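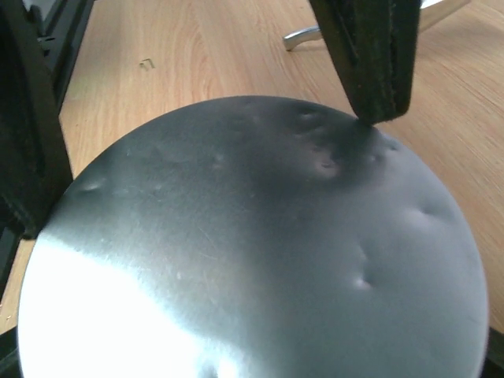 Relatório intercalar de progresso: linha de bancos e mesas de apoio Skandotero
Destinatário: Marlies Haslinger, programa de apoio Sutter
Data: sexta-feira, 20 de julho de 2018

O plano previa que nesta altura o banco alto estivesse pronto para pré-série. Não está. A estrutura de tubo curvado foi revista 2 vezes desde o último relatório e a segunda revisão resolve a oscilação lateral, pelo menos nas peças que saíram da oficina. Se a resolve também em produção corrente é outra conversa, e prefiro não prometer nada antes de ver peças feitas pelo subcontratado com as ferramentas dele.

O assento em freixo continua a ser o ponto fraco. A Prarix garante que a nova cola aguenta os ciclos de carga. Pedi os resultados dos ensaios e recebi uma ficha comercial. Até chegar coisa melhor, mantenho a fixação por parafuso, mais feia por baixo e mais cara na montagem.

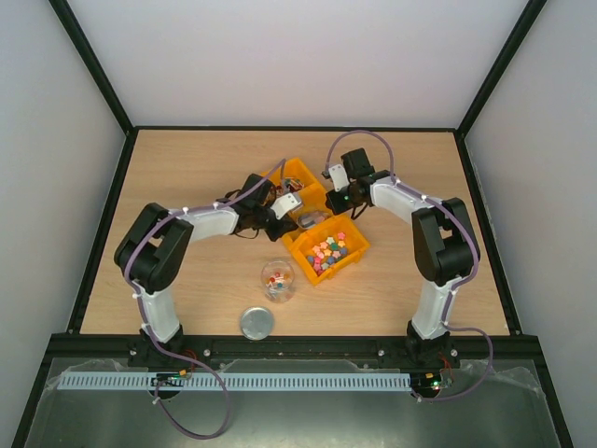 Rorkgate – Departamento de Desenvolvimento de Mobiliário

Despesa. Do montante atribuído aos acabamentos sobram 2496 euros. A pintura a pó consumiu mais do que o orçamentado, em boa parte com amostras de cor que o departamento comercial pediu e depois não usou. A carta de cores tem agora doze tons; continuo a achar que seis chegavam. O cinzento-areia mudou de lote para lote e foi devolvido ao fornecedor, que ainda não reconheceu o erro.

Mesa de apoio. Avançou melhor. O tampo redondo passou a ter a aresta boleada e a base encaixa sem folga. Falta decidir os pés niveladores: os de plástico riscam o soalho encerado, os de feltro descolam. Há um terceiro modelo em avaliação, com prazo de entrega que me parece otimista.

Sobre o calendário comercial houve divergência na última reunião.

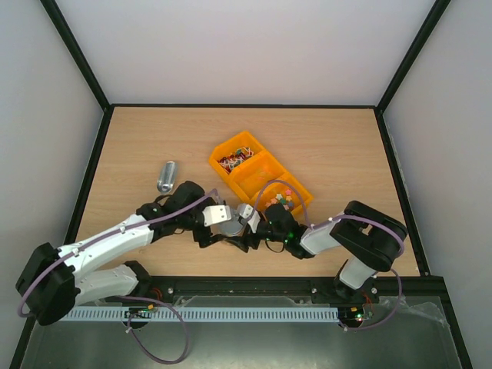 Lorenz Aigner entende que o banco devia ser apresentado já aos revendedores, com o assento aparafusado, e que a cola pode entrar mais tarde sem ninguém dar por isso. Acrescenta que esperar pelo outono custa mais do que uma segunda ficha técnica. Percebo o argumento, mas as duas versões têm alturas diferentes e os catálogos ficariam errados ao fim de poucos meses.

Embalagem. A caixa desmontada cumpre o volume previsto, com o tubo na diagonal. O cartão de canto ainda cede na queda de aresta. Repetimos o ensaio quando chegar a gramagem mais alta.

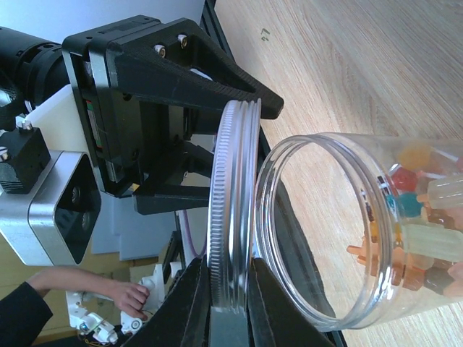 A primeira série de 500 bancos ainda sai este ano? Só se o subcontratado confirmar as ferramentas de curvatura até ao fim de julho; sem essa confirmação, passa para o ano seguinte.

Pedidos ao programa: autorização para transferir o saldo dos acabamentos para os ensaios do assento, feitos num laboratório que não dependa da Prarix, e adiamento da entrega do protótipo final do banco. A mesa de apoio mantém a data acordada.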